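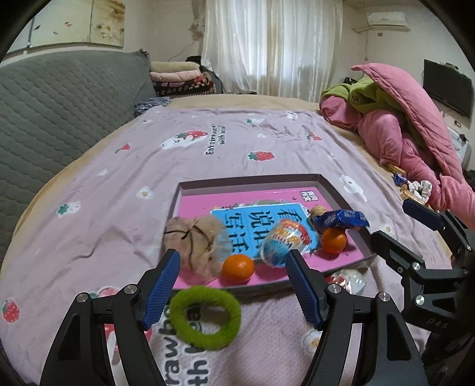 Strawberry sheet, box lid, two oranges.

February. Game 6 of the correspondence match with Driss Hamdy is still open. I am a pawn down in a rook ending, four pawns against three, all on the same side of the board. Theory calls this a draw in most cases. I spent the morning checking whether mine is one of them.

The position: White king g2, rook a5, pawns f2, g3, h4. Black king g7, rook b2, pawns e5, f6, g6, h5. I have White. The extra pawn is the e-pawn, and it is already on the fifth rank counted from my side. If it reaches e4 with the black king supporting it, I lose the option of sitting still. The plan is to keep the rook active behind or beside the pawn and avoid any trade on g3 that leaves my king cut off on the first rank.

Analysis was done by hand on the wooden board first, then written up. I have gone back to this order after two years of the opposite. With the engine on from the start I remember the evaluation and forget the moves. By hand, I had three candidate moves after 40 minutes: Ra7+, Kf3 and Ra6. I rejected Kf3 after finding that the f-pawn is pinned to its square for too long once the black king gets to e6. Ra7+ looks natural, but it pushes the king toward h6, and I could not decide whether that helps me or him. Ra6 ties the king to f6 for a while. Notes say Ra6, provisional.

Engine check in the afternoon. It gives all three as equal to the second decimal. This is the usual result in such endings and carries little information for a human, as it does not show how many accurate moves are needed afterward. I counted the only-moves in each main line instead. Ra6 requires the fewest. Sent Ra6 at 4:10.

Club matters. The team list for the away match at Dernbridge came in. I am on board 6, which I expected, with the black pieces, which I did not. My score with Black this season is poor, almost all of it from one variation of the Caro-Kann that I keep playing out of habit. The games show the same fault each time: I delay the c5 break by a move or two, White gets a knight to e5, and from there I defend. I went through my last 15 Black games and marked the move on which c5 was first playable and the move on which I played it. The gap was never zero. In two games I did not play it at all.

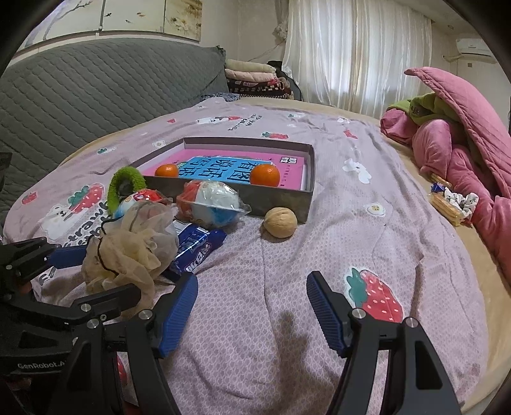
Should a club player drop an opening after a run of bad results? Only if the losses come out of the opening itself; in most cases the error is one repeated decision, and fixing that takes less time than learning a new defense.

So the Caro-Kann stays for Dernbridge. I have set a rule for preparation: write down the earliest c5 in each line before looking at anything else. The file is currently about 600 positions and most of them have never occurred in a game of mine. I deleted the sidelines on move four that I cannot remember anyone playing against me. The remainder will fit in two evenings of review.

Tested the new clock from Wikeck. It adds the increment before the move on one setting and after it on another, and the manual does not say which is the default. I ran it at three seconds per move with an empty base time and watched the display. Before, as it happens. The lever is stiff on the right side and sits slightly high when up. Acceptable for home use. I would not take it to a match.

Started the Živković endgame book again, chapter on rook against two connected pawns. The diagrams are small and the side to move is given only in the text, so each one has to be read twice. Solved four of six before dinner. The fifth I had wrong: I put the rook behind the pawns by reflex, when the king had to move first. The sixth I left set up on the board.

The postal tournament at Brolberg has published its crosstable. No change in my group. One of my opponents there has used most of his reflection time on a forced recapture, and I am in no hurry either. I need a half point from that game to stay in the section and the structure is symmetrical, with one open file and all the rooks likely to come off on it.

9:30 in the evening. Reply from Driss already: Rb4. He does not check, and he does not push. I think he wants the king to come round by f7 and e6 while the rook covers the fourth rank, in which case my own king may have to go to f3 after all, a move later than in the line I threw out this morning. Will set it up tomorrow before turning the computer on.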